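Book launch room check – my list, with comments

Room: Griltumier Hall, ground floor
Event: author talk, Q&A and signing for the Varnano community history
Walk-through done: 4:30 in the afternoon, doors at 7

I've done this check for every launch our reading society has held since February, and I still write it out fresh each time. Comments are mine, so blame me for the spelling. OK means OK, FIX means somebody needs to do something before the doors open, and WATCH means keep an eye on it during the evening.

1. Main doors open fully and stay open – OK
Both leaves swing right back. The left one sticks a little at the bottom but a gentle shove does it. Please don't use the rubber wedge during the talk, it's a fire door!

2. Side exit onto Xavier Street – FIX
Unlocked, yes, but there was a stack of 14 folding chairs leaning right in front of it. I moved half of them and then my back had a word with me. The rest need to go to the store room, and not "just for now" behind the curtain like last time.

3. Exit signs lit – OK
All 3 are on. The one over the stage door flickered in the spring and it's been steady since the tube was changed.

4. Aisles – WATCH
The center aisle is wide enough for a wheelchair with room to pass. The side aisle by the radiators is tighter than I'd like. People always drag a chair out to sit with a cousin they haven't seen in years, and I love that, but ushers, please nudge them back in before the lights go down.

5. Spaces for wheelchairs – OK
Two at the front and one at the back near the door, for anyone who might want to slip out early. Reserved cards are on them.
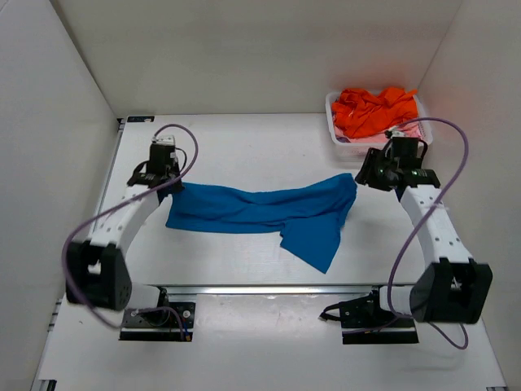
6. Signing table – FIX
The table itself is sound, I leaned on all four corners and nothing wobbled. What I don't like is the cover. We've got the long one that hangs down to the floor at the front, and the author's feet and everybody else's will be in it by the second signature. Get two people on it, one at each end, pull it out straight between you like the blue cloth held between those two arms, and then lay it so the hem stops well short of the carpet. Clips at the back corners, please, no pins. I found a pin last time and I found it with my thumb.

7. Book boxes – FIX
Foltis delivered the books this morning and the boxes are piled five high by the coat rack. Way too tall, a child could pull the top one down. Two high at most, against the wall, heavy side of the label facing out so nobody lifts one without bending their knees. The packing slip is for invoice 1242, and I've put it in the cash box so it doesn't go home in somebody's coat.

8. Microphones and cables – WATCH
Podium mic is fine. The cable for the Q&A mic runs across the foot of the center aisle and I've taped it down flat from one side to the other. Shoes will lift the tape by the break, so somebody check it then. If there's another roll of the wide tape in the building I'd love to know where it lives. 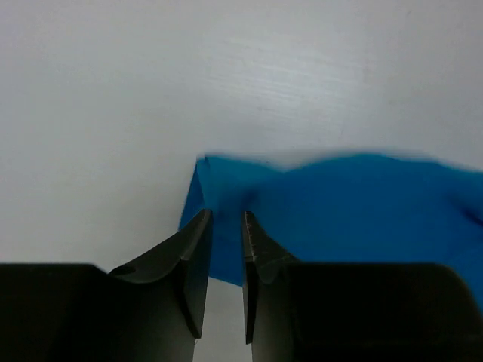 And one more thing on the sound side – the speaker on the left stand was raised all the way up with the locking pin out. I've put the pin in and dropped it a couple of notches. It doesn't need to be that high, the room isn't that big, and I'd rather the back row cupped an ear than the front row got a speaker in the lap.

9. Stage steps – OK
Handrail is tight. White strip on each edge is still there. Our guest has asked to come up on the right side, so leave the lamp on over there even during the slides.

10. Tea and coffee corner – FIX
The urn was plugged into the same extension as the slide projector. No, no, no! Urn goes straight into the wall by the kitchen hatch. Keep it at the back of the counter with the tap turned in, and please serve the walnut cookies from a separate plate with a sign. We have people with nut allergies coming and they've told us so.

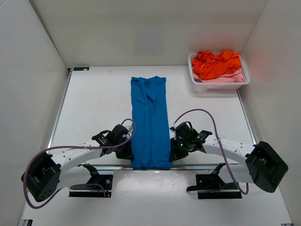

11. Kitchen floor – WATCH
Small drip under the sink. There's a bowl under it and I've emptied it once. The building office has it logged as job 867, and they say somebody will come this week. Keep the kids out of there anyway.

12. First aid box – OK
On the hook inside the kitchen door. I topped up the bandages and took out the cream that expired. Ice packs are in the freezer, behind the peas.

13. Coats – WATCH
One rack isn't enough if it rains. Second rack is in the store room, and it goes along the back wall, away from the heaters. The last one we put near the heaters smelled of warm wool for a week.

14. Evacuation talk – FIX
Whoever does the welcome has to say where the two exits are, in both languages. It takes twenty seconds. We meet in the parking lot by the recycling bins if we have to go out.

Still open when I left: 2, 6, 7, 10 and 14. I'm back at 6 to go over those again, so if you've fixed one, put your initials next to it on the paper copy taped inside the ticket desk. The pen is on a string.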